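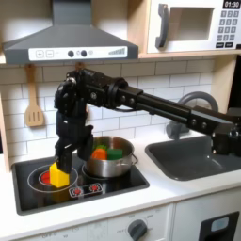 What do you do about the printed stickers on a play kitchen when they start to peel?

Warm them with a hair dryer on low, press from the middle out with a soft cloth, and run a thin line of clear craft glue under any corner that still lifts. Leave it alone overnight before the kids get at it.

Posted in Play Kitchens & Pretend Food, November 2018
647 views

maplesock
Thanks, that worked on mine! Follow-up while I've got you all. We're setting up a play kitchen in the den and I'm torn about how much stuff to put out. I like the look of just a metal pot on the burner with a carrot and some greens in it, a spatula on a hook, done. My sister says that's way too bare and my two will be bored in ten minutes. We have a giant bin of the Grevico food and a smaller box of the Vieira wooden pieces. How much do you leave out?

tinroof_372
Your sister's wrong, sorry. We had everything out for a year and all that ever happened was dumping. Now it's one pot, one pan and a basket with maybe a handful of vegetables, and they cook all afternoon. I swap the basket when I remember to, so not very often.

pancakeparade
Gonna disagree a little. Mine LOVE a full pantry. They play store as much as they play kitchen, and you can't run a store with one carrot. We keep the whole bin on the floor next to it and yes, it's a mess, but it's their mess and they can clean it up (in theory).

maplesock
Ha, in theory. Do you let them bring in other toys? Blocks keep ending up on our stove. Apparently the yellow house one is soup.

pancakeparade
Oh for sure. Blocks make the best food. We have served 3,000 block sandwiches in this house.

tinroof_372
Blocks are fine by me. Play dough is where I draw the line. It gets in the knob holes and it never comes out.

grumbleoats
I'd worry less about the food and more about the pot. The plastic ones we got with the Jirkmont kitchen cracked, handles first. I picked up a small stainless set at a yard sale in April and they still look good. Loud though — really loud if you've got a hard floor. Put a rug down.

maplesock
Good call on the rug. Anyone have the Nason one with the microwave up on a shelf? I'm wondering if a three-year-old can reach it.

grumbleoats
My niece has it. She was just past three and could get the door open but had to stand on tiptoe. They ended up giving her a step stool, which I didn't love, she kept climbing from the stool to the counter.

pancakeparade
We used an old couch cushion for the same thing. Works okay. Slides a bit.

tinroof_372
Please don't use a cushion on a hard floor. Just wait six months, they grow.

maplesock
Okay, no cushion! I'm going to start with the pot and the small Vieira box and hide the big bin in the closet. Will report back if there's a riot.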